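## Potatoes and eggs: what changed in the kitchen this autumn

Since the start of October the lunch club has been buying its potatoes and eggs from a different place. Several members have asked why the mash tastes different and why there is now an egg dish every week, so this item sets out what we are buying, how we store it and what we have learned so far.

Our old supplier gave up the vegetable side of the business at the end of the summer. Hefin Llewellyn rang round the farms within driving distance and settled on Stomolness, which grows main crop potatoes and keeps laying hens on the same land. They deliver to the back door before 8 in the morning. The potatoes come unwashed in paper sacks and the eggs come on trays, ungraded, so you get large and small together.

The unwashed potatoes were the first thing people noticed. They are more work, and the sink needs a proper clean afterwards, but they keep much better. Washed potatoes from the supermarket were going soft or sprouting inside a fortnight. The first sacks from Stomolness were still firm when we reached the bottom of them. Please don't wash a whole sack in advance to save time. Scrub what you need for that day and fold the top of the sack over again so the light stays out.

The sacks are now kept in the passage cupboard, which is cooler than the pantry and has no window. It is not as cold as the fridge. Potatoes kept in a fridge turn sweet, and when you roast or fry them they go dark before they are cooked. Onions have moved to the hooks by the mop sink, as the two don't keep well side by side. If you find a potato with a green patch, cut the green away generously. If it is green all over, put it in the compost.

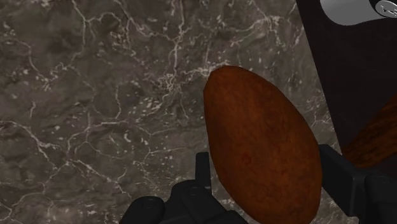
We have tried three varieties so far. The red-skinned ones make the best roasties and hold up well in the Thursday-style stew that used to fall apart. The plain white ones are for mash. A small waxy kind came in the second delivery and went into a salad with chopped egg and chives, which was finished before the second sitting got to it. Noémie Simard has written the names on a card inside the cupboard door, with what each is good for. If you open a new sack, check the card first, because waxy potatoes beaten hard for mash will turn to glue, as the early helpers found out.

On to the eggs. We get through 47 in an ordinary week, a few more if there is baking. They are kept in the small fridge, on the middle shelf, pointed end down, with the older tray on top. Use from the top tray. The door shelf is no good for eggs because the door is opened all morning and the temperature goes up and down.

Because the eggs are mixed sizes, recipes need a bit of care. For scrambled eggs or a frittata it makes no difference. For cakes, Isabelle Paquette weighs them in the shell and then matches the butter, sugar and flour to that weight. It is the old way of making a sponge and it works with any size of egg. The scales are in the drawer under the kettle and they do need a new battery, which is on the shopping list.

Shell colour has come up at lunch more than once. The hens at Stomolness are a mixed flock, so the trays have white eggs, pale brown eggs and some that are quite dark. The colour comes from the breed of hen. It has nothing to do with the taste or with how fresh the egg is. If you want to know how fresh an egg is, put it in a bowl of cold water. A fresh one lies flat on the bottom, an older one tips up on end, and one that floats should be thrown away.

The cost has worked out slightly better than we feared. Potatoes are cheaper by the sack and eggs are a little dearer. Taken together we are spending £3 a week less than we were in the spring, and there is less going in the bin. The price of lunch stays as it is until at least the new year.

Takeshi Kaneko has offered to run a short session on peeling and knife work for anyone who helps in the kitchen or would like to start. It will take 40 minutes, after the washing-up is done, and there is room for six people round the big table. Bring an apron. He will also sharpen any kitchen knives brought from home, wrapped in a tea towel please and with your name on.

Recipe requests keep coming in for the potato and egg bake, so it is given below in a home-sized version. The kitchen version is the same thing multiplied up.

**Potato and egg bake, for four**

- 800 g potatoes, white or red, scrubbed and thinly sliced
- 1 large onion, sliced
- 6 eggs
- 150 ml milk
- 100 g strong cheese, grated
- butter, salt and pepper

Boil the potato slices for five minutes and drain them well. Soften the onion in butter. Layer the two in a greased dish with most of the cheese. Beat the eggs with the milk, season, and pour over. Put the rest of the cheese on top and bake at 180°C (160°C fan) until set in the middle and brown at the edges, usually 35 minutes or so. Leave it to stand for ten minutes before cutting. It is good cold the next day with pickle.

Empty egg trays should go back in the crate by the back door, as Stomolness reuses them. Clean paper sacks are free to anyone who wants them for the garden. Ask Rocío Mansilla in the office.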